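Bring back the long Sunday lunch

I grew up in a house where Sunday lunch began at one and finished when it got dark. I don't mean we ate for all that time (though my uncle had a good go). I mean the table stayed laid, people drifted off and came back, somebody cut more bread, and the talk went round and round until it was time for tea. I thought everyone lived like that. Then I moved to Stemerdale for work and found that most of my new friends ate on Sundays the way they ate on Tuesdays, standing up, with a phone in one hand.

So I started having people over, and five years on I'm more convinced than ever that a slow meal in the middle of the day is one of the best things you can give yourself and anyone you like.

Dinner parties are lovely, but they come with nerves. People dress up, they worry about the wine, they keep an eye on the last bus. Lunch has none of that! You arrive in a jumper. The light is good. Children can come and be a nuisance and then go outside, and the old can come and be home before they're tired. If the conversation runs dry you can all go and look at the beans.

The food matters less than you'd think. Forough Ghasemi, who taught me more about having guests than any cookbook, puts out a big dish of rice, a bowl of yoghurt, herbs, pickles, and one hot thing. She once fed 30 of us that way in May, in a garden with four proper chairs, and it was the happiest afternoon of my year. Her rule is that there must always be something on the table to pick at. It gives shy people a job, and it keeps everybody sitting down for longer - I have tested this many times and I'm a complete believer.

I'm also a believer in the round table. With a long one you get two parties, the loud end and the polite end, and some poor soul in the middle turning their head like someone at the tennis. At a round one you hear everything, and you can reach everything too.

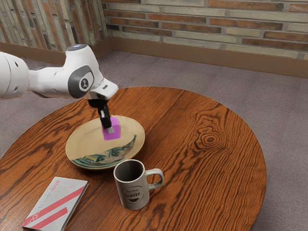 Page last changed: May

A plate with a raised rim is a help as well, especially if you cook anything with a sauce and have cousins like mine. Mine are all odd ones from the Brinden market and I wouldn't swap them for a matching set.

The usual objection is time. Gerardo Parisi, my neighbour, put it to me bluntly over the fence: he has two days off and he isn't giving half of one to a chicken. Fair enough, I said, come and eat mine. He came at one o'clock meaning to stay an hour, and at half past five he was at my sink with his sleeves rolled up, telling my sister how his grandmother made gnocchi. He has been back most weeks, and last month he did the cooking himself (too much salt, wonderful pudding).

I do understand that plenty of people work on Sundays, or have a tiny kitchen, or can't stretch to feeding a crowd. Then have it on a Wednesday. Have soup. Ask everyone to bring a spoon and a story about their week. All I'd plead for is that you don't set a finishing time, and that you leave the dishes where they are until the last person has stopped talking. The pans can soak, and there's probably still some bread.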